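Blue cloths on the folding table, Tridbridge

Household Textiles Pages > Cloths and dusters > Gallery 4

Page kept by Carolina Rocha. Corrections to Shabnam Kiani at the Tridbridge desk. Text revised in August, pictures unchanged.

Gallery 4 covers the blue microfibre cloth and the table it is laid out on. The cloth is the item listed as 634 in the stores book. Earlier galleries dealt with cotton tea towels (1), terry squares (2) and glass cloths (3), and the method is the same as before: lay flat, look at the edges, lift, look at the hang, fold, put away. Readers who only want the folding instructions can go to the section after the pictures.

The cloth

Microfibre of this type is a knitted polyester and polyamide blend with a raised surface. The stores book gives the weight as 200 grams per square metre, a light to middling weight suitable for dusting and for drying small surfaces. Heavier cloths hold more water and take longer to dry on the rail. Lighter ones crease more readily and slip about under the hand.

The colour code used at Tridbridge is as follows.

Blue: tables, shelves, desk tops, window sills.
Green: kitchen surfaces.
Yellow: basins and taps.
White: glass and mirrors, kept in a separate drawer.

A blue cloth that has been used on a tap goes to the wash at once and does not go back on the shelf first. Colours are not mixed in the same pile. Rosine Pruvost has asked for the code to be printed on the inside of the cupboard door, and that has been done, in English and French.

Both faces of the cloth are used. There is a slight difference in pile between the two, which can be felt more easily than it can be seen. The smoother face is treated as the outside when folding.

The table

The folding table has a pale wood-grain top. It was chosen over the older grey table for two reasons. A blue cloth shows up clearly against it, so that the edge can be found quickly, and any lint left behind is visible and can be wiped off before the next cloth is laid down. The grain lines also give a rough guide for squaring up, though they are not perfectly straight and should not be relied on for measuring.

The top is wiped with a barely damp cloth before each session and left until fully dry. A damp top causes the microfibre to cling, and the cloth then has to be peeled up, which stretches the edge. No polish is used on this table. Polish transfers to the pile and from there to everything else.

Pictures

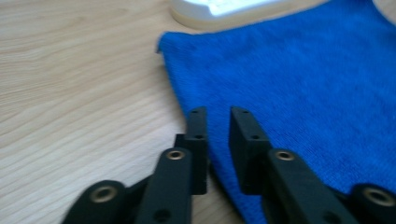 Cloth laid out on the table, with one corner lifting slightly at the left-hand end of the edge.

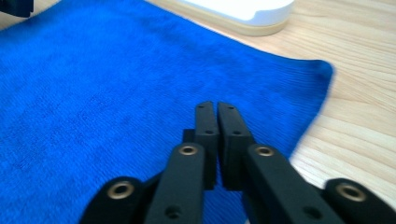

Blue pile, pale wood grain, cloth lying flat in both. 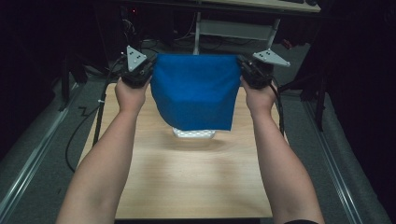
Can microfibre go in the wash with cotton towels?

It is better washed on its own. Cotton sheds lint, the raised pile picks it up, and the cloth then leaves that lint on the next surface it is used on. If a mixed load cannot be avoided, put the microfibre in a closed mesh bag.

Laying out

1. Clear enough of the table to take the whole cloth. An overhanging edge will pull the rest out of square.

2. Hold the cloth by two neighbouring corners and lower the far edge first. Let the rest follow towards you.

3. Release the near corners together. Releasing one before the other puts a slight twist into the cloth, which then shows as a diagonal ripple.

4. Smooth from the middle outwards with the flat of the hand. Do not drag the edge. The pile grips the table enough for dragging to stretch one side.

5. Check the corners. A corner that curls can be pressed down and held for a few seconds. If it rises again, turn the cloth over and lay it the other way up. Cloths that curl on both faces have usually been overheated in drying and are set aside for rough work.

Lifting and checking the hang

A cloth held up by its top edge shows faults that do not appear when it is flat. Creases across the middle come from storage, and most will drop out after a few minutes on the rail. A lower hem that hangs unevenly when the top is held level means that the cloth has stretched. Vlasta Softić's rule is to turn it a quarter and hold it again before deciding, as the pinch points can themselves cause a dip. If the hem is still uneven after the quarter turn, the fault is in the cloth.

Hold just inside the corners and not at the very tips. Tips stretch first. Keep the pull light: the upper part should be straight, with no stress lines running down from the points where it is held.

Folding

Two folds are in use. Neither is preferred in general, and the choice depends on where the cloth is going.

Quarter fold, for the shelf. Bring the near edge to the far edge and align the corners. Press once along the fold. Bring the left edge to the right edge and press again. The finished square has one corner with no open edges, and this is the corner that faces the front of the shelf. A pile stacked this way can be taken from one at a time without disturbing the cloths underneath.

Thirds fold, for the caddy. Bring the near edge two thirds of the way up and the far edge down over it. Turn through a quarter and repeat. This gives a smaller, thicker block that stands on its edge. The caddy holds more of them, and each can be drawn out by the top fold.

Do not iron either fold. An iron flattens the pile permanently and may melt it.

Edges

The cloth edge gives trouble sooner than the middle does. Small amounts of fraying are normal and do not affect use. Loose threads are trimmed with scissors and never pulled, as pulling will run a line back into the knit. A cloth whose edge has opened far enough to catch a fingernail is moved to the rag box.

Sanne Stevens tried overlocking the edges of a set of worn cloths on the Leinonen machine. The stitching held well, but the thread made a hard ridge which marked a soft waxed surface during testing. The cloths were kept for use on metal shelving only. The experiment was not repeated.

Washing and drying

New cloths are washed once before use to remove loose dye and finish. After that:

Shake out of doors, or over a bin.
Wash warm, with a small amount of liquid detergent.
No fabric softener. It coats the fibres and the cloth stops picking up dust.
No bleach.
Spin at 600 revolutions per minute. A faster spin does no great harm but sets creases that are slow to drop.
Dry on the rail, by one edge, away from the radiator.

Tumble drying is permitted on the low setting if the rail is full. Take the cloths out while they are still very slightly damp and finish them flat. Static is a nuisance with this fabric, and cloths that have been fully tumble dried tend to stick to each other and to sleeves.

If softener has been used by mistake, two washes with detergent only and an extra rinse will normally restore most of the pick-up. The test is to draw the cloth lightly across the back of a dry hand. A clean microfibre catches slightly on the skin. A coated one slides.

Storage

Shelf: second from the top in the tall cupboard, left side. Piles are kept low enough to clear the shelf above by a hand's width, as a compressed pile comes out with hard creases. New stock goes in at the bottom. The Fladcombe store uses open wire baskets for the same cloths, and its folds hold less well, but airing is better and there has been less trouble with musty smells over the winter.

Cloths are not stored with wooden pegs, cork, sandpaper or anything else that sheds. Steel wool is kept in another room altogether.

Stock note

Item 634 replaces item 981, which was a woven cloth of the same colour and nearly the same size. Remaining 981 cloths are still serviceable and should be used up first. They can be told apart by touch: 981 is smoother, has a firmer edge and gives very little when pulled. It also creases more sharply along the fold line and needs to be refolded on a different line every so often. Do not put both in one pile. Orders for either go through Bririer on the usual form, with the item number written in full.

Amendments to this page

Thirds fold added after the caddies were changed.
Spin speed corrected.
Section on edges extended to include the overlocking trial.
Colour code: white moved to its own drawer.

Gallery 5 will cover sponge cloths and chamois. Contributions on drying times for chamois would be useful, with the room temperature stated, and can be left in the tray by the stores book or given to Shabnam Kiani.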